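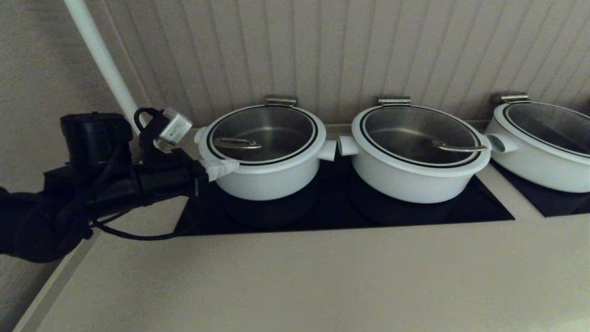 The soup counter in Grardale – a small gallery

Last October we finished the new counter in the dining room of our guest house in Grardale, and since then many guests have asked about it. Some of them want to know where the pots come from, others want to have the same wall at home. If you only want to know when there is soup, please go to the page "Eating with us".

The old arrangement was a long table with a cloth and one very big pot. The pot stood on an electric plate with a loose cable, and the soup at the bottom was always a little burned in the evening. When we had two soups, the second one stayed in the kitchen and somebody had to carry every bowl through the door. With 26 seats it was possible, but it was not pleasant, and in winter the door was never closed.

We thought for a long time about a proper buffet with a glass front. I visited a hotel in Fladau which has such a buffet, and it is very practical, but it looked to me like a place where one takes a ticket and waits. I wanted something more like a kitchen at home. So we decided for a plain counter with the cooktops set in, and pots which are good enough to be seen.

The row of pots

There are three pots in the same design, white outside and stainless steel inside. I ordered them from Bemton after I had tried one of them in my own kitchen for a few weeks. Each pot stands in its place all day. In the morning they are filled in the kitchen and carried over with two hands, and after that they do not move until the evening.

The white body was a question in the family. My first opinion was that white will look dirty very soon, and I preferred plain steel. But steel on a black cooktop looks rather cold, and the dining room gets its light only from one side. With the white the counter looks friendly also on a dark afternoon. It must be wiped often, that is true.
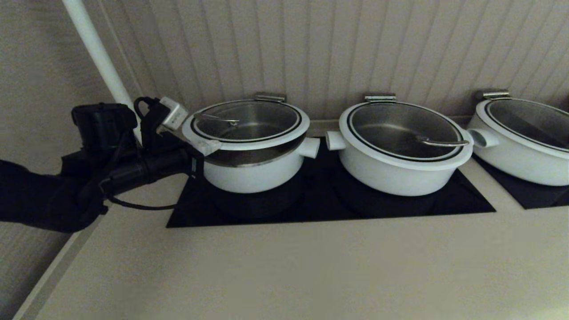
The pots in their row against the grooved wall. Through the glass of the left lid one can see the steel inside.

The glass in the lids was important to me. In the old pot nobody could look inside, so every guest lifted the lid, looked, and put it back, and half of the heat was gone before lunch was over. Now people can look through the glass first. When the soup is very hot the glass becomes foggy, and then they open it anyway, but it is much better than before.

The side handles are short. When the pots stand close together, the handles of two neighbors come near to each other, and it is necessary to put them down straight. If one pot is turned a little, the next one has no room. We learned this on the first weekend and now everybody in the house puts them down in the same way, with the hinge to the wall.

The cooktops

The cooktops are black glass panels, set into the counter, with a strip of counter between them. I asked for induction and I would ask for it again. The surface next to the pot stays cool enough that a child can put a hand there by mistake, and when something runs over the edge it can be wiped away at once. For soup we use a very low setting. For the goulash on Saturdays it must be a little higher in the beginning, and then it goes down again.

A man from the electrical shop in Grube made the connection. He came 2 times, one time to look and one time to work. Please do not do this part by yourself, even if you are good with your hands. He also put a separate switch in the corridor, so that we can turn everything off in the evening without going behind the counter.

The wall

Behind the counter we have a beige wall with narrow vertical grooves. It is the thing which guests photograph most, and I must admit that it was the cheapest idea of the whole project. Before, there was smooth paint in this place, and every mark could be seen. The grooves make the wall look quiet and a bit higher. In the morning light it has a slightly pink color in some places, and in the evening it is more gray.

One disadvantage I will not hide: soup in a groove. It does not happen often, but when it happens you need a soft brush and warm water. A cloth alone goes only over the top. I keep an old toothbrush for this work in the drawer with the napkins.

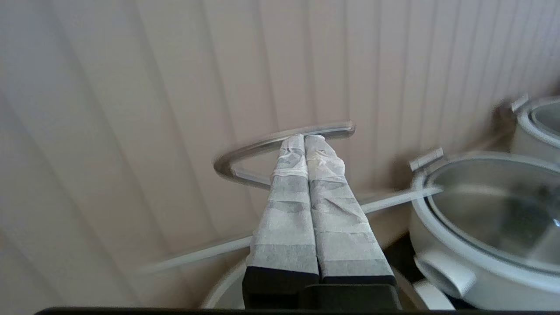
Thin metal with a curved loop at the upper end, between the grooved wall and the white rim of a pot.

Spoons and ladles

Here I have changed my mind more than once. At first we had wooden ladles, and they looked very nice for one month. Then they took the color of the beetroot soup and I put them away. After that came plastic ones from the supermarket, which were light and fell into the soup all the time. Now we use metal with a curved handle. It is easy to take hold of and it goes into the dishwasher with everything else.

If you buy something like this for your own pots, please measure the depth of the pot before. A handle which is too short slides in, and one which is too long makes the lid stand open. I sent two sets back before I was satisfied, and the shop was very patient with me. We keep some extra pieces in the kitchen for the days with stew, because for stew a wider spoon is better.

Open lids

The lids are hinged at the back. This was the reason why I chose these pots and not another model that was less expensive. A loose lid needs a place to lie, and the place is always the wrong one: on the counter it leaves a ring of water, and on a plate it takes the room of the bread. With the hinge, the guest opens the lid with one hand and keeps the bowl in the other.

The water that collects on the glass runs down to the back when the lid goes up. Most of it falls into the pot again, and a few drops find the counter. We wipe there between the first and the second group of guests.

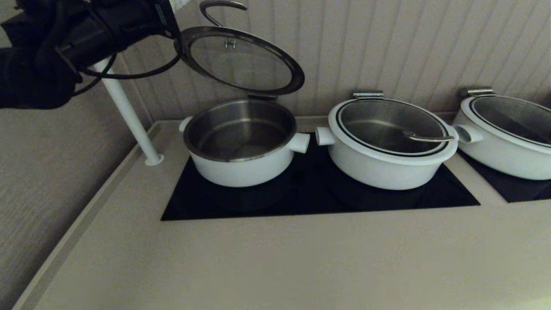 Cleaning in the evening

When the last guest has eaten, the pots go back into the kitchen. What is left goes into boxes with the date on them, and the pots are washed by hand. The steel inside needs only warm water and a soft sponge if the soup was kept on the low setting. When it was milk soup, I let it stand for half an hour with a spoon of baking soda, and then it is also easy.

For the black glass I use a damp cloth and then a dry one. If you use only the damp cloth, you will see every line the next morning when the sun comes in. The light counter is not so demanding. Coffee should be wiped away soon, and for the rest it is forgiving. Tomato I have tried without wanting it, and it went away with normal dish soap.

What it cost

Many people write to me about this, so I give the number. The pots, the cooktops and the connection were 1,870 together. The counter itself and the wall are not in this number, as we made them at the same time as the new floor and I cannot separate the bills anymore.

Would I do something in a different way? The counter could be a hand deeper at the front. With the bowls and the bread basket it becomes a little narrow at noon, and people with a tray have to wait for each other. Also I would put one more socket at the side, for the coffee machine, which now stands on the other side of the room and makes people walk through the whole line.

The dining room is closed at the moment and the pots are resting. As soon as there is soup again, you will find it on the first page. Questions about the counter are welcome by e-mail, only please have some patience with the answer.

Page last changed: April 12, 2020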